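Parkton Hall, ground floor
Monthly safety walk, tables and storage area
July 2023
Filled in by: Ottilie Aebischer
Copy to: Widiscombe office, folder 528

How I mark: OK means no action. WATCH means look again next month. FIX means somebody must do something before the next event. My comments are under each point. Please write your answers below mine and do not delete the old ones.

1. Walking ways

1.1 Main way from the entrance to the tables is free. OK
The painted crosswalk was cleaned and it is good to read again. Please do not use it for parking chairs. People like to sit there to talk and then the chair stays.

1.2 Width between the tables at least 2 shoe lengths plus a bag. WATCH
I know that this is not a real measure. The Lorgate people promised me a proper one and I still wait for it.

1.3 Change of floor color has no raised edge. OK
I went over it with my foot along the full length of the white border. Nothing lifts.

2. Tables and cloths

2.1 Slatted table stands firm. OK
I pushed on each corner. One leg had a turn missing at the last check and Pfister tightened it.

2.2 Tablecloth does not lie where people step. WATCH
The dark cloth is long and reaches the floor. For looking nice this is fine, but a person who stands close can step on it and pull everything down. I would like it folded under at the front. The left side can stay.

2.3 No cable hangs over the edge of a table. FIX
A hanging cable catches on a sleeve or a bag very easily. It must go over the back edge, and be taped down if it crosses a place where people walk.

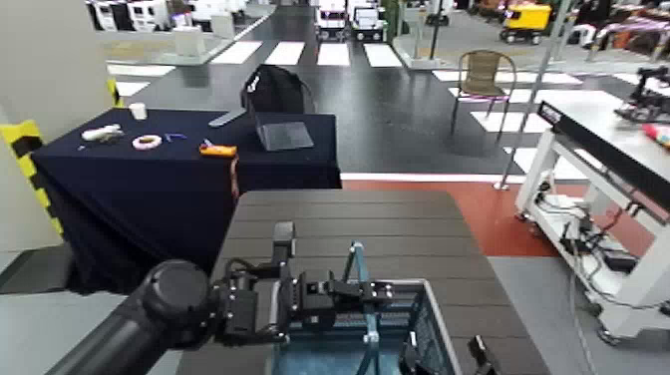
Point 2.3: orange cable over the front right edge of the navy cloth.

2.4 Tools are put away when not in use. FIX
The orange and yellow tool was near the front edge. It belongs in the drawer, or at least in the middle of the table. Same remark as last time, I am sorry to repeat it.

2.5 Drinks are kept away from electric things. WATCH
One paper cup, on the same table as the laptop or tablet. I did not look if it was full. Cups should go on the side table near the door, also the empty ones.

2.6 Tape and small items have their own box. WATCH
The roll of pink and white tape had no box. A roll can fall and go far under the tables, and then someone creeps after it. A shoe box would be enough.

3. Chairs

3.1 Chairs are not on the crosswalk. FIX
See my comment in 1.1. The wicker chair was standing on the stripes. It has thin legs and is not easy to notice when you come with a load in your arms.

3.2 Seat and back without broken pieces. WATCH
For wicker chairs please feel with the hand under the seat also. Broken ends scratch the legs and pull threads from clothes. I have not done the underside this month.

4. Crates, baskets and boxes

4.1 Handles of crates are tight and fold down. OK
I lifted the blue crate by its handle with 5 kilos inside. It holds well. Do not fill crates higher than the rim, because the handle can then not fold down.

4.2 Plastic baskets have no cracks between the holes. WATCH
Cracks begin nearly always at the corner of a hole and you find them better with the finger than with the eye. Look also along the rim. A basket with a crack goes out, even if it is only a short one.
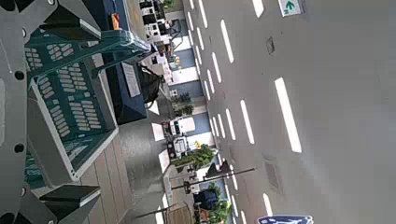
When a basket is put down next to a box, leave a hand of space between them. If they touch, people take hold of both together and one of them falls. Bags should not hang beside the boxes, as the straps catch on the corners.

4.3 Boxes have a label that can be read from standing. WATCH
Too small letters on some labels. I asked Widiscombe for bigger ones, order number 1038, and they should come in August. Until then write with the thick marker on a strip of tape.

4.4 Nothing loose on top of boxes. FIX
Small things on a box fall down when the box is lifted. Please take them off first and put them inside.

5. Bags

5.1 Personal bags are not on the work tables. WATCH
The black backpack was at the back edge. It is not dangerous there, but we have hooks. If the hooks are full, tell me and I ask for more.

To do before the next event
Move cable to the back edge (2.3)
Tool to the drawer (2.4)
Chair off the crosswalk (3.1)
Tops of boxes cleared (4.4)

Signed: O. Aebischer
Second reader: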